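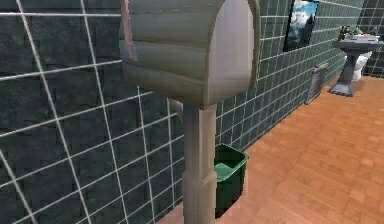
Pedestal sink and green wastebasket, computer rendering.

How to set up peer tutoring hours for a big intro course

Quick version, written between classes. Ours is a 200 seat chem section but it should work for most intro stuff.

1. Pick the room first. Then the times. We did it backwards in March and ended up in a hallway.

2. Recruit from last term's class. Email anyone who did well AND talked in discussion. Good grades alone, not enough. Short form, 10 minute chat, done.

3. Pair them up. 2 tutors per shift, one new, one who has done it before. New ones mostly listen the first week.

4. One training meeting. Practice asking "what have you tried so far?" untill it feels normal. Hand over the problem sets but not the answer keys.

5. Sign-ups. We use Cerel, a shared spreadsheet is fine too. Leave walk-in spots open, students won't plan ahead before the first exam.

6. Weekly check-in with the instructor. Tutors bring the questions that kept coming up, instructor fixes the lecture or the homework. Don't skip this one.

7. Log visits. Name, topic, time in, time out. We had 164 last term, and that number got us the second room.

Pay: ask your department early, forms are slow. Course credit works at some schools, check with the registrar frist.

Training outline and the sign-up form are in the course folder. Questions to Subira Simiyu, mornings are best.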